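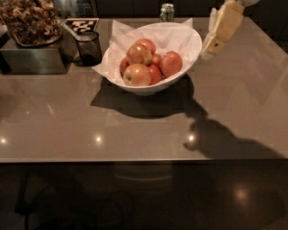
Wununell Assembly Seat Tally Board, Model 186

The Wununell 186 is a wall-mounted or freestanding display for recording party seat totals and coalition arithmetic during a legislative count. It is supplied to council chambers, newsrooms and party offices. The board shows seats won, seats pending and the combined total of any group of parties the operator selects.

Each party occupies one row. Rows can be joined into blocs with the bracket key, and a row may belong to only one bloc at a time. When a bloc reaches the majority figure set at startup, its total changes from white to amber. The board does not project results and does not accept vote shares.

Specifications

Party rows: 12
Blocs: up to 7
Operator keypads: 2, wired
Power: standard wall outlet, cord included
Mounting: rear bracket or floor stand
Log: all entries stored with time and keypad number

Setting the majority figure

Enter the number of seats in the chamber and press Set. The board divides by two, drops any fraction and adds one. For chambers where the speaker does not vote, enter the figure by hand with the Override key. Override entries are marked in the log.
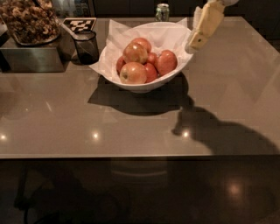 Outside support and abstentions

A party that backs a government without joining it should be entered as Support. Its seats are shown in a separate column and are added to the bloc total only when Include Support is on. Abstaining members are entered under Absent and lower the working majority, not the set majority.

Changes from the earlier model

The second keypad can now be locked. Corrections require a supervisor code; this was requested by Anel Venter at the Staltivbridge council office after a disputed entry during a December count. The row labels are wider and take longer party names without abbreviation.

Ordering

Boards are built to order at Etermont. Floor stand, spare keypad and carrying case are sold separately. State the language of the row labels when ordering. Quotes and service: Tshepo Botha, equipment desk. Returned boards must include both keypads and the power cord.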